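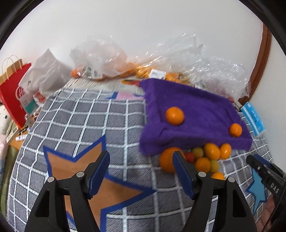 The Winter Blanket

When Huiling Liang came back to the town of Janside, her father had already sold the boat. He told her this at the bus station, before he said hello. Then he took her bag, the heavy one, and walked in front of her up the hill.

"To whom did you sell it?" she asked.

"To a man from Delen. He has two sons."

She understood what he meant by this. He had one daughter, and the daughter lived in a city with no water except the river, which was brown and was used for nothing.

The house smelled as before, of soap and of fish soup. Her mother's coat was still on its hook by the door. It was March, and her mother had died in the autumn four years ago, and in this time no one had moved the coat. Huiling hung her own coat over it, because there was no other hook, and then she felt that this was wrong and put it on a chair.

They ate early. Her father, Shengli Guo, was a man who ate without speaking and spoke only when the bowls were washed. In the district office they had once asked him why his daughter did not carry his name. He had answered that his wife carried her for nine months and he carried only the groceries. It was the one joke he had, and Huiling had heard it many times. She waited for it that evening, but it did not come.

"Forty-three years I had that boat," he said at last. He dried his hands finger by finger. "It was longer than I had your mother."

"Do you miss it?"

"I wake up at four. Then I have nothing to do until the bread shop opens."

In the night she was cold. She got up to look for the winter blanket, the thick one with the red border, and she found that it was not in the cupboard. The light in the kitchen was on. Her father sat at the table in his fishing sweater with a net across his knees. He was repairing a hole the size of a hand.

"Whose net is this?" she asked.

"The man from Delen's. His sons are strong, but they tie like shoemakers."

"And he pays you?"

"He brings me fish." He pulled the twine and bit it. "The blanket is in the boat. I forgot it there. I did not like to ask for it."

She put water on for tea and sat down opposite him. The window was black, and behind it she could hear the harbor, a small knocking of wood on wood. As a child she had believed that this was the sound of the sea itself. She told him so. He listened with his head a little to one side - his left ear was the better one - and he did not laugh.

"Show me the knot," she said.

"You know the knot."

"I knew it when I was eight."

He moved his chair. He gave her the wooden needle, which was dark from his hand and lighter at the end, and she made the first loop too wide and the second one too tight. He opened both with his thumbnail. The third he looked at for some time, and then he left it in the net.

A little after five they went down the hill together. The man from Delen was already on the pier with a lamp, and one of the sons was asleep on his feet against a post. Her father handed over the net and said that it was ready. He spoke of the wind, of the price of diesel, and of a cousin in Delen whom both of them disliked. He said nothing at all of the blanket.

"My father left something on board," said Huiling.

The son woke up and climbed down to fetch it. It was damp and it smelled very strongly of the engine. Her father took one end and she took the other, and they folded it there on the pier, walking toward each other and back again, until it was small enough for her to carry under one arm.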